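Step 3: Record your demos

Okay, the fun part! By now your gripper is charged and synced, so grab it and do the task the way you'd do it at home, only a bit slower. I aim for 400 demos per task (Karabo stops at 300-something and gets away with it, lucky her).

Open the jaws all the way before you reach in, and pause for a beat before you close. Move the basket between takes, turn it, flip the box over. If every take looks the same, Pimoment will learn one spot on your table and nothing else!

Tape down white paper if your tabletop is shiny. 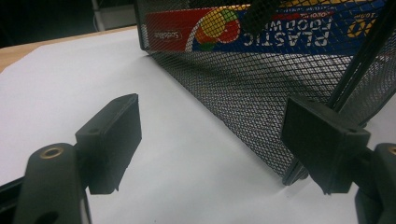
Jaws open, food wrap upside down in the mesh basket.

Bad take? Hit delete right away and go again.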